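3. Cell Setup and Upkeep

3.1 Layout of the workcell

The Vetis cell was built for connector handling and small-part placement on desktop computer hardware. It consists of a single arm with a two-finger parallel linkage gripper, a small camera mounted at the wrist, a fixture panel made of slotted aluminum extrusion, and the computers used as targets. The panel serves as the reference surface. Its slots accept standard fasteners, so a fixture can be moved along a rib and locked again with a hex key, and the new position is written into the cell file by hand.

Two kinds of target are used. The first is a 3D-printed plate that copies the general layout of a motherboard in simplified form, with square sockets, shallow rectangular recesses and raised slot holders. The plate tolerates repeated contact at forces that would damage a real board, and a broken feature can be replaced by printing a new plate overnight. The second kind is a real computer tower, used either closed, with the rear panel as the working face, or open, with the chassis interior exposed. Grasp and approach settings are tuned on the printed plate first and are then carried over to the tower with reduced speed.
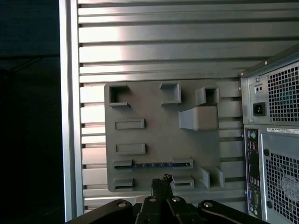

Lindqvist

The plate is mounted flat against the panel, and the tower stands beside it with its back panel in reach of the wrist camera. Keeping both targets in one view has a practical use during setup. The camera exposure must be set once for both surfaces, and the aluminum ribs reflect enough light to drive an automatic exposure routine too low for the recesses in the plate. We therefore lock exposure and white balance before each session. The setting is chosen on the darkest socket cavity and the reflection on the ribs is allowed to saturate. Pose estimation uses only the edges of the plate and the raised features on it, so the loss of detail on the ribs does not affect the result.

The gray plate against gray aluminum gives low contrast. Painting the plate was tried and dropped, as the coating filled the shallow recesses and changed the fit of the inserts. Edge detection is instead run on a cropped region that ends short of the plate border on all sides.

3.2 Gripper mounting and tool frame

The gripper attaches to the wrist flange through an adapter plate. The camera bracket shares the same adapter, which means that any work on the gripper can disturb the camera pose. After the gripper is removed for any reason, the following order is kept: the adapter screws are tightened in a cross pattern, the fingers are cycled fully open and fully closed, the tool center point is measured against a fixed pin, and the hand-eye calibration is repeated. Skipping the cycling step leaves the linkage slightly preloaded and shifts the measured tool center point when the fingers first close under load.

The tool frame is defined between the fingertips with the fingers closed. For small connectors held upright between the fingers, the length of the part beyond the fingertips is added as an offset in the task program. This offset is kept out of the tool frame itself. Early versions of the cell file stored it there, and a change of part then altered every taught pose in the program, including the safe retract positions. The present arrangement requires one extra entry per part but leaves the retract positions alone.

Hand-eye calibration uses 88 poses, spread over the working volume in front of the panel. Poses with the wrist nearly parallel to the ribs are left out of the set, because the regular pattern of grooves sometimes produced false corner detections close to the calibration target.

3.3 Working inside the chassis

The interior of an open chassis places tighter limits on the gripper than the panel does. The outer links spread as the fingers open, and the widest point of the assembly is then behind the fingertips, at a height where it can meet the chassis edge or a drive bracket. The planner treats the gripper as a set of boxes that grows with finger opening. Approach is made with the fingers at the narrowest opening that still clears the part.

Stamped metal panels add a second difficulty. Their openings and raised tabs repeat at short intervals and look alike from many wrist angles, so a feature matcher can settle on the neighboring opening with a high score. The search window is limited to one pitch of the pattern around the expected location, and a match is rejected if a second candidate inside the window scores within a set margin of the first.

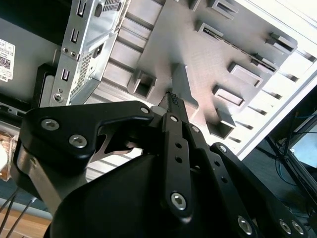

Figure 2. Gripper fingers holding a small black part near the chassis panel, seen from the wrist camera.

The view along the fingers also shows the parts of the gripper that need regular inspection. The linkage plates are joined with silver screws, and the heads can be checked from the wrist camera image without stopping the cell for long. A loose pivot screw appears first as play at the fingertips, before any change can be seen at the screw head, so the camera check is used together with a manual check. The operator closes the fingers on a gauge block, applies light side pressure at each tip, and compares the movement with the value in the cell log.

Cables on the bench are kept below the chassis and away from the outer links. No cable is routed across the approach path. The arm's own cable bundle is strapped at two points on the forearm with enough slack for a full wrist rotation, and the straps are opened and reset whenever the camera cable is changed.

3.4 Service schedule

Service is tied to the number of grasp cycles recorded by the controller. The schedule was set at our Prulville site and is used without change on the second cell at Zavby. Every 276 cycles the cell stops at a parked pose and requests an inspection. The operator wipes the fingertips with a dry cloth, checks the pivot screws as described above, and confirms the tool center point against the pin. If the error is larger than the limit in the cell file, the measurement is repeated once after cycling the fingers. A second reading outside the limit calls for removal of the gripper and the full procedure of Section 3.2.

Fingertip pads are replaced as a pair. Replacing one pad alone was found to tilt small parts during closing, with the harder worn pad acting as the fixed side. New pads are run through three closing cycles on the gauge block before the tool center point is measured.

Thread locker is applied to the pivot screws only when they are removed for cleaning. It is kept off the adapter screws, which come out more often. Lubricant is limited to the pivots, since excess oil travels along the linkage plates to the pads and lowers grip on smooth plastic housings. After any lubrication the fingers are cycled over a paper sheet, and the sheet is looked at for spots before the cell returns to work.

The printed plate is inspected at the same stop. Slot holders are checked with a printed insert pushed in by hand. A holder that grips the insert noticeably less than the others is marked as out of use in the cell file, and the plate stays on the panel until the features needed by the current task are affected. When a new plate is mounted, its pose is measured again from the wrist camera and the old pose is archived with the session data.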